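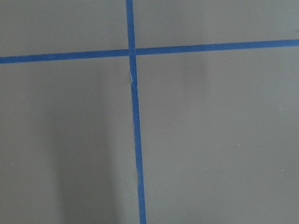

Blue tape on a grey surface.

Last updated: Nov 20, 2024

Remstead Residents' Forum: Replacing hall carpets

Lornport_Lettings
Members are asked for their views on the hall carpets, which were laid in 1990. The quotation from Vundero covers 40 square metres of wool blend. Replies are requested before the January meeting.

H. Ueda
I support the proposal. Wool wears well and keeps the noise down on the stairs.

flat9
I must disagree. Chidiac offered sheet vinyl for £300 less, and it can be mopped.

H. Ueda
The lease requires carpet on the upper landings. Vinyl could be laid on the ground floor only.

flat9
Then I would ask that the ground floor be priced separately.

Lornport_Lettings
Noted. A separate price will be requested from both firms.

Comments

Iraklis Christodoulou: Does either quotation include taking up the old underlay? Ours had to be scraped off.

stairwell_b: Please avoid beige.

M.T.: I would prefer carpet throughout, including the ground floor.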